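Getting the water tested, one well at a time

The woman who runs the water testing service at Harora has spent most of her working life looking at what comes out of other people's kitchen taps. She started in the office, answering phones, and moved to the bench after 2 years when she got tired of telling callers she didn't know what their results meant.

"People would read me a number and ask if they could drink it," she said. "I had the same sheet of paper they had."

Harora now handles 3,000 samples a year, most of them from private wells in the farm country between Camow and the county line. August is the busiest month. Wells run low, the water changes color or smell, and homeowners who haven't thought about it in years drive in with a jar.

The jar is often the first problem. "We get pickle jars, we get soda bottles. I have to send them home with a clean one," she said. "They're not happy if they live 15 miles out."
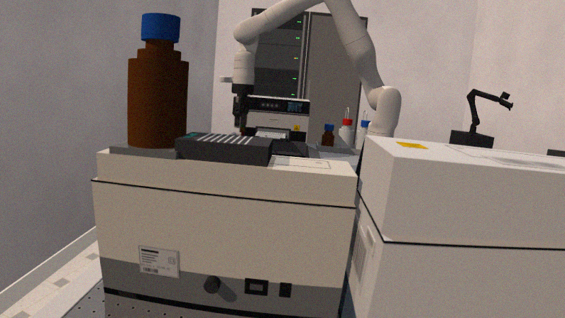 A laboratory instrument with an amber-brown bottle on top.

She asks customers to let the tap run before they fill the bottle, to take off any screen on the faucet, and to keep their fingers away from the inside of the cap. A sample for bacteria should go in a cooler and reach the counter the same day. The office stops taking those at 3 p.m.

Most of what she finds is ordinary. Iron stains the sink and tastes bad, and hard water ruins a water heater slowly. Nitrate is the one she calls people about – it has no taste, and a family with a new baby needs to hear about it quickly.

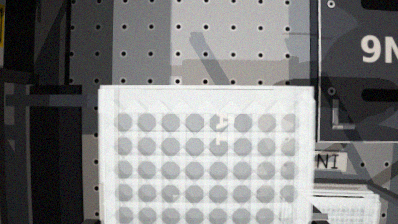

"I don't like to leave that on a voicemail," she said. "I'll call at dinner time if I have to. They're usually home then."

A full test costs more than many of her customers want to pay, so she often talks them into a smaller one. She would sooner see a basic test every year than the full list once and then nothing. Last year Harora joined with Justgate, a well drilling company in Camow, to offer 400 free tests to homes with older wells. They were all claimed before the end of the summer.

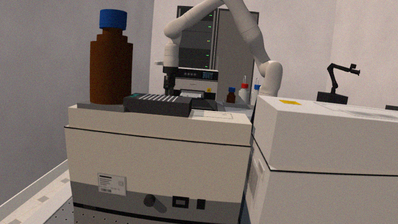 Lab equipment: the label, knob and switch are on the front of the cream unit.

She has her own well at home, on Dai Road, and tests it every spring. A few years ago it came back positive for bacteria. The cap had cracked over the winter.

"I was embarrassed," she said. "I'd been walking past it every day to get the mail." She replaced the cap, treated the well and brought in another bottle 2 weeks later. She paid the regular price for both tests.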